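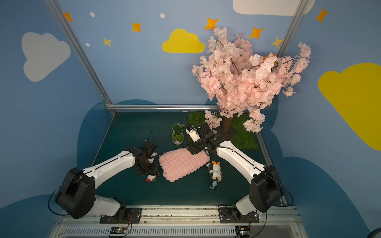 Unit 4 handout: Driver assistance, attention, and who is in charge of the car

Read this before class. It covers the terms you need for the discussion and one short case.

Levels of automation

The scale used in most news stories and court papers runs from Level 0 to Level 5. For this unit you mainly need the middle of it.

Level 1: the car helps with steering or with speed, one at a time.
Level 2: the car helps with both together. The driver has to watch the road the whole time.
Level 3: the car drives itself under set conditions. The driver must take over when asked.

Most systems sold to the public are Level 2. Product names often suggest more than that, and we will come back to naming in the second half of class.

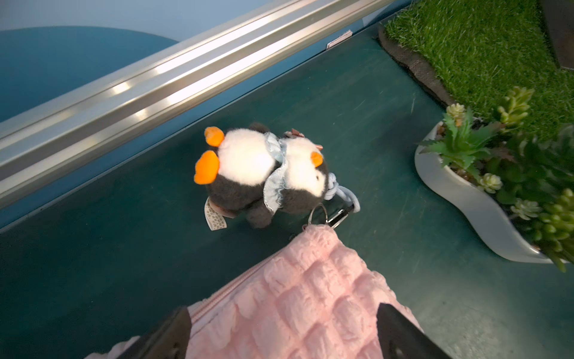

Notes by Mercedes Cuadros
Feb 13, 2025

Handover time

Handover time is the gap between the car's warning and the moment the driver has real control. Putting hands on the wheel is only the first part of it. The driver also has to look up, work out what the traffic is doing, and choose what to do. A driver who has been reading a phone starts from zero on all of these.

Keep two kinds of warning apart in your notes. An attention warning tells the driver to look at the road or touch the wheel. A takeover request says the system is about to stop steering. In the case below the driver mixed them up.

Case: the Pleltdale shuttle van

Skutevar ran a Level 2 van between the Pleltdale station and the Flellholm parking lot, with a paid driver on board. In October the van drifted out of its lane at a work zone and hit a row of plastic barrels. There were no injuries. The repair bill was $2,993.

The log showed 23 attention warnings on that trip. The driver had cleared each one by touching the wheel. The takeover request came 5 seconds before the first barrel and used the same chime as the others. The driver touched the wheel and let go again.

Skutevar's report put the cause down to driver error. The drivers had asked for a different chime months earlier, and the report left that out. 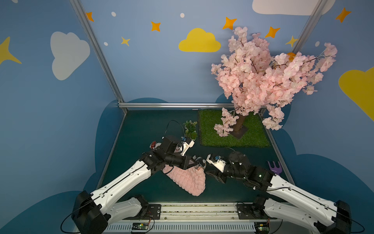 Figure 4.2. Two arms over a shared work area.

Questions to prepare

Write half a page on each.

1. Who had the job of watching the road at the time of the crash? Use the level definitions.
2. Would a different sound have been enough? What else could the van have done in 5 seconds?
3. The company said its vans had made 2,000 trips without a crash. What would you want to know about those trips before giving that number any weight?

Bring your pages on paper. The reading for next time is the Kong chapter on warning design, first half only. Skip the tables.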